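**Ticket 71: Disposable cups, second-floor pantry**

Category: Catering supplies
Reported by: Dalia El Sherbiny
Assigned to: Cathal Gilmartin, Facilities, Flindine
Status: Open

**Issue**
Staff have reported dark specks inside white plastic cups from the most recent Lolleck delivery. The delivery consisted of four sleeves of 50 cups, 200 in total.

**Action taken**
- 9:40 a.m. Opened sleeves withdrawn from the pantry.
- 10:15 a.m. Cups inspected under the counter light. Specks were found in 19.
- 11:05 a.m. Supplier notified and replacement requested.

**Current position**
The speck on the retained cup is very small and lies on the inner wall, away from the ringed base. Its nature has not been determined. Staff are asked to use the ceramic mugs until this ticket is closed.

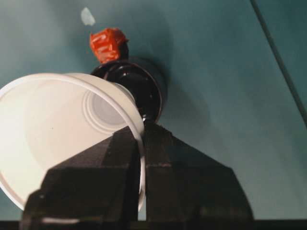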